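Tagged: Home & Laundry / Threads

Catarina Vilela
Thread: I have finally, FINALLY sorted out my towel situation and I have so much to say about folding. Come with me.

1/ Background for anyone new: we moved into the Louro Street apartment in September and the linen closet is tall, skinny and deep. Gorgeous for brooms. Terrible for towels folded in squares, which is how my mother folds, and how I have folded my whole life without a single question.

2/ Squares go in as a stack. The stack leans. You pull the bottom one and the rest come down on your feet. I lived like this for months and just thought it was part of having a closet!

3/ Then Bhavana Joseph came to stay for a weekend, did a load of my towels while I was out (a saint), and left them all on the bed in long strips. Lengthwise first. I thought she'd gotten bored halfway through. I was so wrong.

4/ The long strip IS the method. You fold lengthwise until it's narrow, and then you decide what it becomes. Roll it up from one end and it stands in a basket. Fold it over again and you get a chunky little brick. Leave it long and it hangs over a rail with no floppy sides. One start, all those endings - I love it.

5/ Step one, for real now. Clear a surface longer than the towel. I used to do this in the air, with my chin, like everybody in my family. Chin folding is fine for hand towels. For a bath towel you want a table, or the bed, or the top of the washer if yours is a front loader.

6/ Lay it flat and smooth it out from the middle with your forearms. Your whole forearms! It feels silly and it works so much better than hands. Tug the corners a little. Old towels go wavy on the ends and you'll never get them perfect, so let that go.

7/ Now bring one long side over. Look where your tag is before you do this. I like mine to land at a corner, on the same side every time, so I know which end I'm starting the roll from. Once you start noticing tags you can't stop.

8/ Keep going until it's narrow. How narrow depends on your basket. Mine are shallow, so I go skinnier than Bhavana does. Test one towel, stand it up in the basket, see if it pokes out over the rim, adjust. Do the test BEFORE you fold 20 of them. Ask me how I know.

9/ People asked about baskets on my last thread. I went with plain plastic ones with holes in the sides. I had a beautiful woven one and it snagged every single loop on my good bath sheets, so it holds onions now. Plastic wipes clean, weighs nothing, and the holes let some air through. Zero regrets.

10/ Color! I'm a reds and rusts person at the moment. Inês Quintela says my closet looks like a bowl of soup and she's right and I'm thrilled about it. The pinkish-red ones are my favorites, they've gone so soft.

11/ Mid-fold, before any rolling: 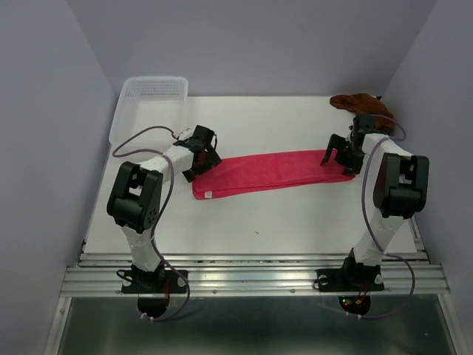
Long strip stage. White basket in the back corner, rusty brown cloth waiting its turn.

12/ See the ridge along the top edge, where the fabric folds over? I used to flatten that down like I was ironing it. Now I leave it a bit puffy. A roll that's been squashed first comes out hard and sad, and a puffy one fluffs right up on the shelf.

13/ From there I start at the tag end and roll. Firm for the first couple of turns, then loose. If the ends creep out like a telescope, tap them against the table. So satisfying.

14/ Scraps and cleaning cloths: I don't fold them. I know, I know. Amândio Mendes sent me a very long message about folding rags in thirds and I read every word and I'm still not doing it. They go in a bin in a heap and they're happy there.

15/ Results so far: 3 shelves of towels are now 2, and the spare shelf has the guest sheets on it. They used to live in a suitcase. Guests, you may come back.

16/ Next up is fitted sheets, and I'm a little scared. If you have a way of doing the elastic corners that doesn't end in a ball, please reply with it. I'll try all of them on Sunday and report back - yes, even the one with the chair.

307 likes

Last updated: 13 April 2023

We use cookies to remember your settings and keep you signed in. Manage cookies or accept all to continue.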